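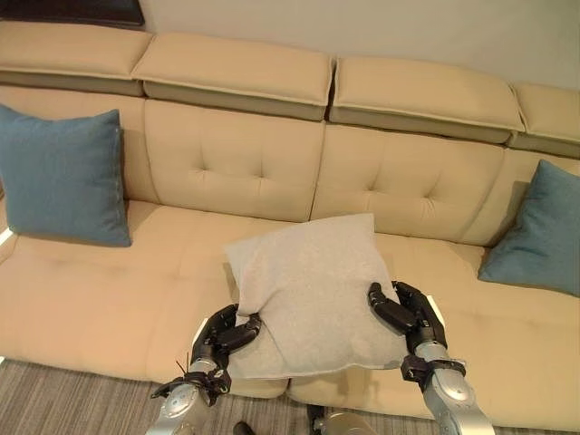
*the new sofa, blue pillows at the ends, gray one still on the seat*

7:30, coffee, ten minutes before I have to go. Writing fast.

Sofa week is nearly over and I still can't settle on pillows. Silly thing to lose sleep over. But it's the biggest thing in the room, all that sand color, and whatever goes on it is the first thing you see from the door. The two blues I'm sure of. They're more teal than they looked on the Clelent page, greener after dark, and I like them better for it. One at each end, leaning back. Done. Not touching those again.

The gray is the problem. Square, pale, perfectly nice. In the middle it looks like somebody forgot it. Next to a blue one it looks crowded. Tried it in front of the blue on the left for a whole evening and kept pulling it out to put behind my back, then it ended up on the floor. Maybe it's just a back pillow. Maybe that's allowed.

Things I want to remember about the delivery before I forget. They said a 4 hour window and came in the last 30 minutes of it, naturally. It came in pieces and the pieces had to go up the stairs on end. Scraped the paint at the turn, small, I can fix it, there is leftover paint under the sink I think. Order no. 3233, writing it here becuase the paper is already lost. Gernari did the delivery, Clelent only sells it. Took two phone calls to find that out.

Old sofa went the day before so I had one night with nothing. Ate on the rug. Echo in there was awful, could hear my own fork.

What I like: the headrests. Didn't think I would, they looked bulky in the store, like something out of a car. But head goes back and that's it, you're gone. Fell asleep there twice already with the lamp on. The tufting on the back is good too, those little crosses, stops it looking like one big slab of beige. Crumbs though. Crumbs will love every dip and seam. Need to find the narrow vacuum attachment, it's in the hall closet or it went to the charity box, can't remember which.

What I don't like: the color scares me. Cream in a house where people drink red sauce from a spoon, me, I am people. Looked at a throw from Pikura, dark rust, 30 percent off till the end of the month. Would cover the seat where I always sit. But then why buy a cream sofa and put a blanket on it. My mother had plastic on hers for years and I swore I never would, and now look.

Also the smell, new fabric smell, fading. Windows open every morning even though it's freezing out. November, what do I expect.

To do
- vacuum attachement
- touch up paint on stairs
- call Quansah about the rug, can they do the longer one in the same gray
- lamp to the other end? cord might not reach
- decide about the gray

If the longer rug comes then the coffee table can move out a bit and I can get my legs down properly without hitting my shins. Right now it's a squeeze. Bruise to prove it.

Thought in the shower: a third blue and give the gray to the bedroom chair. Three across might be too matchy. Or swap the gray for something with a stripe. Don't want to go back to the store though, parking there is a misery and I'd come home with a footstool.

7:41. Late. Gray stays till the weekend, then I choose. Bread, milk, stain spray on the way home.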